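**Prostineck Regional Pharmacy and Sharps Safety Group**
Minutes of the regular meeting, 2018-04-14
Chair: Paula Manole
Minutes: Rosario Colombo

**1. Previous minutes**

Accepted with one correction. Under item 4, "returned inhalers" should read "returned inhalers and spacers."

**2. Sharps container supply**

Grorko has confirmed a price for the one-quart containers on an order of 600. The group currently holds 71 in stock at the Demchenko clinic. P. Manole asked whether the lids are the same type as on the last order, as the older lids do not lock on the wall brackets. R. Colombo to get this in writing before the order is placed.

Agreed: order 600, subject to lid type. Containers to be issued at pharmacy counters with no prescription required, one per person per visit.

**3. Counter leaflet**

Draft 3 was reviewed. Changes requested:

- Move the line on loose needles to the front page.
- Replace "dispose of appropriately" with the return steps.
- State that containers are full at the marked line — not at the lid.
- Remove the paragraph on pet medication. This will be a separate sheet.

Print run set at 300. Cultmont will print on the heavier stock used in November. Spanish text is to be checked before proofs are released.

**4. Return log**

Two of the participating pharmacies are recording returns by weight and the rest by container. The figures cannot be combined in this form. Agreed that all sites record by container from the start of the next reporting period. Weight may be kept as a second column. Past entries will stay as they are, with a note on the first sheet.

**5. Pickup schedule**

The Demchenko clinic asked for a second monthly pickup. The hauler charges a flat fee of $40 for each added stop. Approved for three months, then to be reviewed against the log.

Open question: whether the back door can be used for pickups during clinic hours. Left with P. Manole.

**6. Operating room sharps**

Short discussion on whether suture needles from the surgical department fall under the group's guidance. They do not. The department has its own count and disposal procedure, and the leaflet covers home use only. The web page will carry a line to that effect.

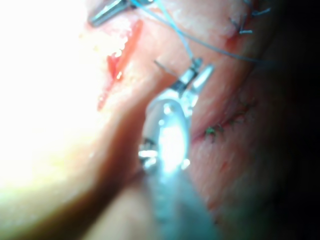

*Robotic instrument with blue suture thread.*

**7. Actions**

- R. Colombo: lid type from Grorko; revised leaflet to Cultmont.
- P. Manole: back door access; notice to sites on the log change.
- R. Colombo: web page line under item 6.

**8. Next meeting**

Same room. Agenda items to the chair one week ahead — late items will be held over.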